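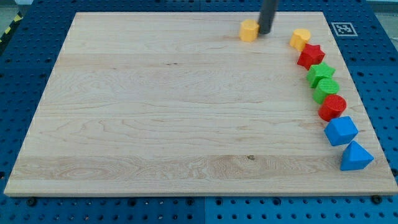 The Yellow One

Paraskevi Karamanlidis had been teaching machines to push blocks for long enough that her own mother no longer asked what she did for a living, and had settled on telling the neighbors it was something like croquet. There was some justice in that. Dida had one dark rod to work with, a pale wooden board to work on, and eight plastic blocks in yellow, red, green and blue, and the whole of its education consisted of learning to nudge the right block to the right spot without bothering the others. It had been at this since October. It was, by the spring, very good.

So when Maksym Onyshchenko came in from the night shift with his coat still on and said, "Dida's sulking," she laughed, and poured him a coffee from the big thermos, and asked him to say it again in engineering.

"Job 3358," he said, sitting down with that long sigh he had, as if he were a much older man lowering himself into a bath. "Bring the second yellow up to the first yellow. Seven of them were already lined up down the right side, pretty as you please, and there was one left to go. It went over, it came down next to the block, and it stopped."

"Stopped how?"

"Stopped like my uncle at the top of a ladder."

She went to look. The board was bright under the lights, with all that bare wood on the left where a person might have set down a sandwich, and over on the right the blocks ran down in their crooked little line, red star, green pentagon and the rest, ending with the blue wedge down at the bottom corner. The odd yellow one stood off by itself with the rod right beside it. You could not have slid a birthday card between them. She found herself feeling sorry for it, which was silly, but she had been in the building since six and she was the kind of woman who apologized to chairs.

The log from Flelier, the little controller that kept Dida's motions civil, had a single line in it. Force limit reached, holding. It had written the same line 185 times before Maksym put it out of its misery.

Now, a force limit is a good thing to have, and Paraskevi had fought for that one. Two years earlier, at the old place, an arm with no such limit had leaned on a fixture until the fixture gave way, and a piece of it had gone past Ifeoma Sani's ear and into a filing cabinet. Ifeoma still had the piece. She kept it on her desk and used it to hold down receipts. When the three of them moved over to Uzor together, the first paper Paraskevi wrote, before she had even found out where the bathroom was, said that any arm feeling more push than it ought to would stop where it stood and wait for a human being.

But there was nothing to push against. A plastic block that size weighs next to nothing. A kitten could have moved it.

"Then the block's stuck," Maksym said.

"Then it's stuck to what?"

They did it properly, because Ifeoma had arrived by then and Ifeoma did not allow it to be done any other way. Power off, lock on, tag on the lock, her name on the tag, 18/04/2025 in her square handwriting. Only after that did anybody lean over the hazard tape. Paraskevi put one finger on the yellow block and it slid along the wood as sweetly as you could wish.

"Well, it's not stuck," said Maksym, who liked to be helpful.

They swapped the cable. They weighed the block, and weighed its twin, and the two agreed with each other. Asabe Olaniyan came down from the software floor with her shoes in her hand, her feet being bad that week, and read through the last 700 moves sitting cross-legged on a packing crate, humming. Around lunchtime she stopped humming.

"It's been getting heavier," she said.

"What has?"

"Everything, as far as Dida knows. Look here. Every push costs it a little more than the one before. The blocks haven't changed, so it's the feeling that's changed. The poor thing's sensor has been drifting for weeks, and last night it drifted over the line."

Paraskevi pulled up a stool. She looked at the numbers climbing, so slowly that you would have to be watching for it, and she had not been watching for it. The sensor was supposed to be zeroed every 1000 moves, with the rod up in clear air and touching nothing. She knew that because it was in the same paper, the one she had been so proud of. She also knew, all at once and with a feeling like missing a stair, that she had switched the zeroing off herself in the winter, for a visit from the Hirora people, so that Dida wouldn't pause in the middle of the show. She had meant to switch it back on that evening. There had been cake.

"That was me," she said.

It was quiet for a bit. Maksym studied his coffee. Then Chukwuemeka Afolabi, who ran the floor and had been standing in the doorway for longer than any of them knew, came in and leaned his elbows on the rail.

"Suppose it had drifted the other way," he said.

She had already been supposing it. If the sensor had crept down in place of up, Dida would have felt less and less, and pushed as hard as it pleased, and gone on reporting a lovely light touch right up until something broke, or somebody had a hand in there.

"I'd like to write it up," she said. "With my name on it."

"I'd like that too," he said kindly, and went off to find her the form, and came back with the form and half of his own lunch.

It took her most of the afternoon. She put in the visit and the cake. She put in that from now on the zeroing could not be switched off by one person, herself least of all, and Ifeoma read that part twice and signed underneath it without a word, then went back to her desk and returned with the bit of broken fixture, which she set down on top of the pages so the fan wouldn't take them.

At five they unlocked Dida. The rod rose up, hung a moment in the air, touching nothing, and found its zero. Then it came down beside the yellow block, and Maksym, who had been sent home twice and hadn't gone, said, "Go on, sweetheart," and it went on.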